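How Do You Teach a Robot to Hold On?
By Defne Uçar 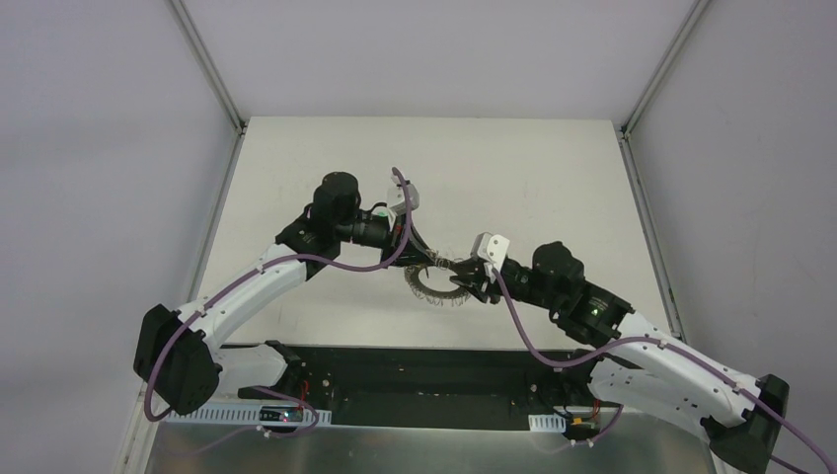 Two arms, two grippers and one bristly ring.

Pick up a pencil. Well done. You have just beaten quite a lot of very expensive machinery.

You probably didn't think about it. Your fingers knew where to go, how wide to open and when to stop squeezing. Robots have none of this built in. Somebody has to choose a hand for them, bolt it on, and then find out how bad an idea it was.

At the Maluleke workshop, that somebody is usually Ferhat Sezer. He tests grippers, the parts at the end of a robot's arm that do the holding. People who build robots hardly ever call them hands, perhaps so that nobody expects too much of them.

Why not just copy a human hand?

People have tried. A human hand has 27 bones in it, plus muscles, tendons and skin that can feel a crumb. You can build a robot version, but it will have a great many small parts, and small parts like to break on a Friday afternoon. So most robots get something simpler. Often it is two or three stiff fingers that open and close. Some have rubber suckers, and a few have soft, floppy fingers filled with air, like a very polite squid.

Ferhat has two favourites on the shelf. One is called the Fitow and the other is the Puvus. The Fitow is quick and strong. The Puvus is slow and gentle, and takes so long to close that you could eat a biscuit while you wait. (Ferhat has checked.)

So which is better? That depends on what you want to pick up. The Fitow is splendid with wooden blocks. Give it a ripe plum and you had better have a cloth handy.

Hard things, soft things and awful things

A wooden block is an easy thing to hold. It has flat sides and it keeps its shape. If you know where it is, you know where all of it is.

A bendy thing is much worse. Pull one side and the other side moves as well. Now add bristles, like the ones on the ring between the two arms at the top of this page. Thin, wiry strands stick out from it, and from a robot's point of view they are a nuisance. Is the tip of a strand the edge of the object? Should the fingers close there, or further in? You would feel the answer straight away. A robot with no sense of touch has to work it out from camera pictures, and a fuzzy edge is hard to find in a picture.

Then there are the two arms. You might think two would make everything twice as easy. Try this: hold a rubber band between your hands and ask a friend to tell you exactly how far to move each one. "Left a bit. No, the other left." Two arms holding one object have to agree all the time. If they pull too far apart, something stretches or pings across the room. If they come too close together, they bump, and bumped robots are expensive.

How to run a fair test

Zerrin Oral is in charge of the test sheets, and she is strict. If you want to compare two grippers, she says, change the gripper and leave everything else alone. Same arm. Same object. Same starting place. Same light, too, as a shadow can muddle a camera.

And you can't try it just once. Anyone can be lucky once. In June the team gave each gripper 1,000 goes at the same set of objects. The Fitow managed 600 good grips. The Puvus managed almost as many with the blocks and did far better with the plums, but it took so long that Zerrin read two whole books.

A good grip, by Zerrin's rules, means the object is lifted, held still for a slow count of five, and put down again in one piece. Dropping it neatly does not count. Ferhat has argued about this and lost.

Try it at home

You will need a pair of kitchen tongs, a pair of wooden spoons, a sponge, a grape and a clean bottle brush.

Pick up each thing ten times with the tongs, then ten times with the two spoons, one in each hand. Write down every drop, including the ones you would like to forget. Now do it again with one eye shut. Most people get worse, which tells you something about why robot builders fuss over where to put their cameras.

If the grape survives, you may eat it. If it doesn't, you have learned what the Fitow does to plums.

Words to know

Gripper: the part of a robot that takes hold of things.
Wrist: the joints just behind the gripper, which tilt and turn it.
Controller: the computer that tells the motors when to move and how far.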